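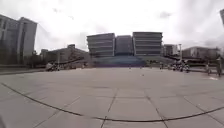

The big plaza under a bright, overcast sky.

Home | News | Reviews | Features | Forums | Contact

Kestovdale Review -- A Long Walk Through a Strange Little City
By Alina Căpraru
November

Print this article | E-mail this to a friend

I put off playing Kestovdale for a good while, mostly because the last thing Flostimus made was a kart racer I returned after one evening. Then the November patch landed, a friend gifted me the PC version, and well, there went my month. It's an open-city adventure where you play a courier named Famon who gets locked inside the city limits when the transit system shuts down, and you have to earn your way out one delivery at a time. Sounds thin, I know! But the delivery stuff is really an excuse to poke your nose into everybody's business, and that's where the game gets its hooks in.

You can open the packages, see. Any of them. Some have a seal you can fix afterward if you've bought the wax kit from the stationery shop, and some don't, so you're taking a chance that whoever ordered it will notice. I opened a parcel for a dentist in my second hour and he refused to talk to me until the end of chapter three (he had a side quest I wanted, too). I love that kind of thing. The game doesn't flash a warning at you or dock you a star, he just shuts the door.

Getting around is on foot at first, then by bike, and later by a freight scooter that handles like a wet mattress. Stick with the bike. It has a bell, you can ring the bell at pigeons, and the upgrades are cheap if you sell off your duplicate stamps. The scooter does carry 60 packages at once, so if you're going for the big delivery totals you'll have to put up with it in the back half. I did, and I complained the whole way.

Combat is the weak spot. There isn't a ton of it, but the scraps with the De Smet gang are stiff and slow, and the dodge button is the same as the button for picking things up, so I spent my first boss fight grabbing an umbrella off the ground over and over while a guy in a bowler hat kicked me down some stairs. You can remap it, thankfully. Go to Controls, then Advanced, and move pick up to one of the triggers. Do it before chapter two. There's also an easy setting that lets you pay your way out of most fights, and I ended up switching to it with no shame at all.

The writing, though! Lanying Liang is credited as lead writer and I'm going to be looking for that name from now on. There's a landlady who only tells you the next piece of her story if you bring her the right newspaper, and a pair of brothers running competing soup counters on the same corner, and I won't spoil where that goes except to say I sat there with the controller in my lap for a minute. The voice acting is mostly good. Famon sounds a bit sleepy in the opening chapter and wakes up later on.

On the technical side, my machine is getting old and I still had a smooth time at medium settings, apart from the harbor district at night, where it chugged whenever it rained. I had two crashes to desktop, both while opening the map too fast after a load. The autosave is generous so I lost next to nothing. Load times were long before the patch, from what I've read on the forums, and they're fine now.

Main story took me around 25 evenings, and I'm slow, and I got badly sidetracked by stamps. There are 802 of them. I have most of the airmail set and I'm missing the same blue one everyone else on the forums is missing, the one that's supposed to drop from the lighthouse route. If you know the trick, please post it in the comments. There's a photo mode as well, but it's bare bones -- a couple of filters and a zoom -- and I hope they add to it.

One gripe about the menus: the inventory sorts by the date you got an item and there's no way to change that. With a full satchel it's a pain to find anything. The text is tiny on a TV too, so couch players should bump it up in the options right away.

I'd say buy it if you like wandering and snooping more than fighting. If you want a proper brawler, wait for a sale or skip it. I'm starting a second run tonight with every parcel left sealed, and I already want to know what the dentist ordered.

Score: 8 out of 10
Played on: PC, with a controller

Print this article | E-mail this to a friend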